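My building in Tranent has a chore chart again. This is the third one since I moved in, and like the others it is laminated, as though lamination were a form of authority.

I have come to believe that chore charts measure the wrong thing. They count turns. Everybody takes a turn, everybody gets a check mark, and on paper the shared kitchen is the fairest place in town. Meanwhile one person's turn takes 4 minutes and another's takes 50, and the chart can't tell them apart.

My neighbor Waltraud Mösli is a 50-minute person. She moves the toaster. I had lived here for two winters before I knew the toaster could be moved. I'm closer to the other end of the scale, and I've made my peace with it by buying the good coffee, a contribution no chart has ever had a column for.

The standard remedy is to make the chart more detailed. Our last one had 19 separate tasks, including "wipe light switches," and it lasted until July. A long list brings out the lawyer in people. If the list says "counters," then the windowsill is plainly outside the contract, and somebody will say so out loud, holding a sponge.

What I'd like instead is for people to own things. Give me the stove for a year and I'll get to know it. I'll have opinions about who fries fish and at what temperature. Rotate me through it every fourth week and I will do what every renter does with a rental car.

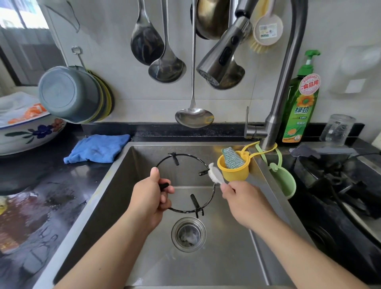

There's an objection, and Waltraud has made it to me on the stairs: some jobs are just worse than others, and whoever owns the drain owns it for twelve months. Fine. Pay them. Knock a little off their share of the electric bill and see how quickly the drain finds an admirer. We already pay the man who does the gutters, and I've never heard anyone suggest he should do it for the check mark.

I put all this in a note and taped it up beside the chart. By evening someone had corrected my spelling of "permanent" and added that it was my week for the trash.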